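Unit 4: Gathering Demonstrations in Simulation

Read before the lab session. The lab itself is short. The arguing afterward is where the time goes.

Last unit we trained a policy on other people's data and complained about the data. In this unit we make our own, and you will find you have fewer complaints and more excuses. We use the Stitar simulator with the two-armed robot, driven by hand from the workstations along the back wall.
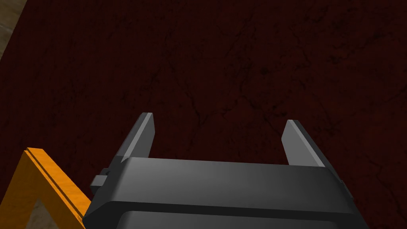 WADDALE, August

Terms first. A demonstration (or episode) is one attempt at a task, from reset to stop, with every camera view and every joint position saved at each step. A set is all the demonstrations for one task. The Priduvari set, which you will be adding to, holds 3,000 episodes. A good number of them are fine.

Each pair records 30 episodes. Swap drivers halfway. The person not driving keeps the log, and "went OK" is not a log entry. Write down the room seed, the task, the outcome, and anything the driver said that can be repeated in class.

On wrist views. The policy gets what the wrist camera gets, and before the fingers reach anything, that can be a great deal of wall or countertop. Students want to trim these stretches because they look dull. Leave them in. A policy that has only ever seen the last moment before a grasp has no idea how to arrive at one.

On random rooms. Stitar picks surface colors and textures with no regard for taste. You may get maroon stone next to bathroom tile with orange trim, and you may get a green and purple cabinet. Please don't restart until you get a nice kitchen. Last year's class did, and we ended up with a policy that worked well in nice kitchens.

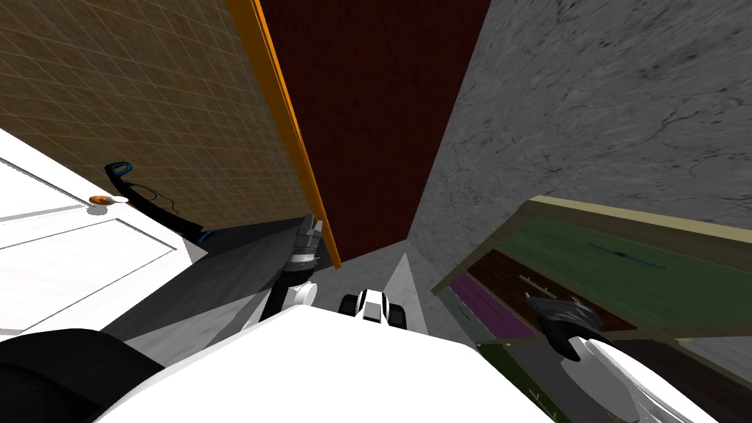
The same goes for tight spaces. Drawers are the standard trouble: the arm that isn't working still has to be somewhere, and a driver concentrating on a handle tends to forget it exists. Park it on purpose, the same way you would in a real hallway, and log where you put it. If it hits a wall, finish the episode and mark it as a contact.

What to keep:
Clean successes, including slow ones.
Successes with a recovery (missed the handle, backed off, tried again). These are worth more than the clean ones and feel much worse to record.
Failures, tagged as failures. Raju, our sorting script, reads the tag and nothing else, so an untagged failure goes into training as a fine piece of work.

What to throw out: episodes where the simulator froze, and episodes where the driver was answering a text message. The joint plots make the second kind easy to spot.

Group 17 is the instructor's test group. Don't save into it.

Hand in your log and 2 plots: episode length by driver, and gripper opening over time for any one recovery. Bring both to discussion, with your best guess at which of your habits the robot is going to pick up.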